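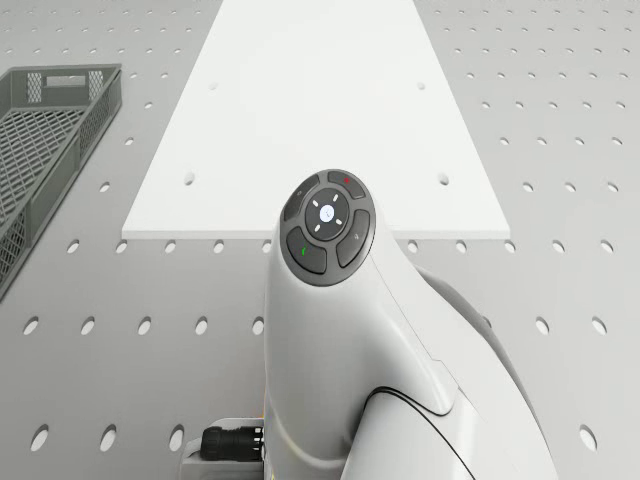 Referat Exportkontrolle und Zoll, Kalport Gruppe

Endverbleib prüfen, ohne den Verstand zu verlieren

Jeden Monat landen bei uns Bestellungen, in denen ein Händler mit Briefkasten und Gmail-Adresse 384 Spannungswandler haben möchte, »für Bildungszwecke«. Vielleicht stimmt das sogar. Trotzdem geht nichts raus, bevor die folgenden Schritte erledigt sind. Ja, auch wenn der Vertrieb anruft. Der Vertrieb ruft immer an.

1. Güterliste zuerst
Artikelnummer in Falus eingeben und den Listenstatus ablesen. Steht dort »ungeklärt«, dann ist er ungeklärt und heißt nicht »wird schon gehen«. In dem Fall Datenblatt anhängen und an die Technik geben. Von unseren 3146 aktiven Artikeln haben 19 keinen sauberen Status, und natürlich sind das die, die am liebsten eilig bestellt werden.

2. Alle Beteiligten abgleichen
Gemeint sind Käufer, Empfänger, Spediteur, Bank und Endverwender. Schreibweisen variieren! Wer einen Namen aus dem Kyrillischen nur in einer Umschrift sucht, findet in der Regel genau nichts und freut sich zu früh. Treffer nie selbst wegklicken, auch keine offensichtlich falschen.

3. Endverbleibserklärung lesen
Lesen, nicht abheften. Achtet auf:
- Unterschrift und Funktion des Unterzeichners
- eine Adresse, an der so etwas wie ein Betrieb vorstellbar ist
- einen Verwendungszweck, der mehr als zwei Wörter hat
- die Zusage, nicht weiterzuverkaufen

»Allgemeine industrielle Nutzung« ist kein Zweck, das ist ein Schulterzucken mit Stempel.

4. Die Route ansehen
Eine Firma, die seit vier Monaten existiert, bisher mit Gartenmöbeln handelte und nun über zwei Drittländer Navigationsmodule bezieht, verdient eine Rückfrage. Schriftlich bitte. Vorlage 7 liegt im Ordner Murkley (der heißt historisch so, fragt nicht).

5. Entscheidung dokumentieren
Freigabe, Rückfrage oder Sperre, jeweils mit einem Satz Begründung und Kürzel. »Siehe Telefonat« lehnt Ottavio Gatti ab, und zwar mit Freude. Bei Sperre zusätzlich die Rechtsabteilung in Kopie.

Anträge, die bis Montag um 11 Uhr vollständig im System sind, schaffen es noch in die Wochenrunde. Fragen zu Falus an Durchwahl 1562.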